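Workshop notebook, tour setup. November, started 9:40.

Continue with the setlist log for the Berance tour. The band changed the order again after the Skenar show, so I write down what is valid now, and the old page should not be used. I put a line through it.

Running length with the new order is 80 minutes without the encore. Before it was longer, but they took out the slow song in the middle and the guitar change which came with it. For us this means one guitar less to tune during the set. The spare acoustic still travels, because the singer wants it in the dressing room.

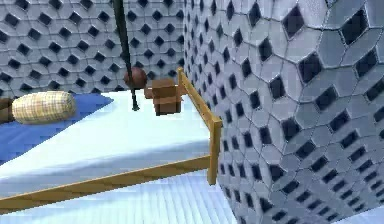 Abrehet Hailu

Monitor desk. I loaded the show file from Skenar and checked it scene by scene against the new list. Scene for song four was still calling the old click track at 71 bpm, and the drummer now plays it with the second click. Corrected and saved under a new name. Please do not overwrite the old file, we may need it if they go back to the first order, and with this band it can happen.

In-ear packs: the bass player's pack has a small noise on the left side when the cable is moved. I changed the cable, the noise stayed. I changed the pack, the noise went away. So it is the pack. I marked it with red tape and put it in the repair drawer. The keyboard player asks for less reverb in his mix, done, but he has to hear it in the room before I believe it is right.
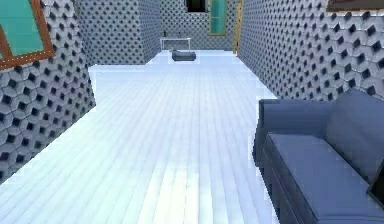 Backline, after lunch

The Gebreyes amp is back from service. They replaced the input jack and cleaned the pots. I played through it for half an hour at rehearsal volume and it was stable. It is a little brighter than I remember, maybe this is only the new tubes. Ask the guitarist to compare with the second amp before we decide which one is the main.

Snare: new head on the main one, the spare has still the old head from the spring dates. Tuned both to the same note, they do not feel the same under the stick. Leave it to the drummer.

Cable trunk is sorted. 32 XLR cables tested and good, the bad ones are out of the trunk and in the box under the bench. If you have time, the bad ones need mostly a new connector at the female end.

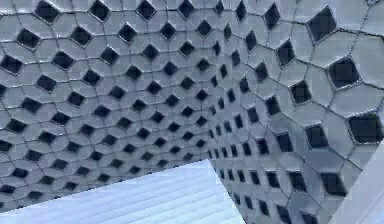

Abrehet Hailu

15:20. Call with the production office about Kilow. The hall is confirmed for the second night also, so the update on the website can go out today. Capacity for the second night is 423 seated, the first night is standing. It means the barrier is needed only for the first night, and somebody has to take it away in the morning. I asked who, no answer yet.

Load-in at Kilow is by the side door, there is a step. We need the short ramp, the long one does not turn in the corridor. I wrote it on the truck plan in pencil.

Still rumor: a third date in Berance at the end of the run. The office says wait. I do not put it in the log until there is a contract.

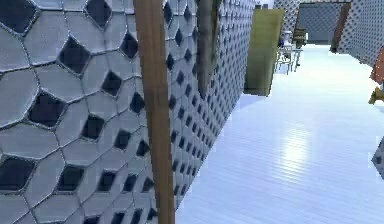

Does the support band use our drum riser at Kilow?
Only on the first night. On the second night they play as a duo in front of our gear, and the riser stays as we set it.

16:50. Printed the new setlist in the big letters, one for each position and two extra for front of house. The drummer's copy has the click numbers at the side. The lighting operator got hers by mail and answered that songs six and seven are now both blue, she will change one.

Open for tomorrow: pack repair, amp comparison, answer about the barrier, batteries to order. Also the label printer has no more tape.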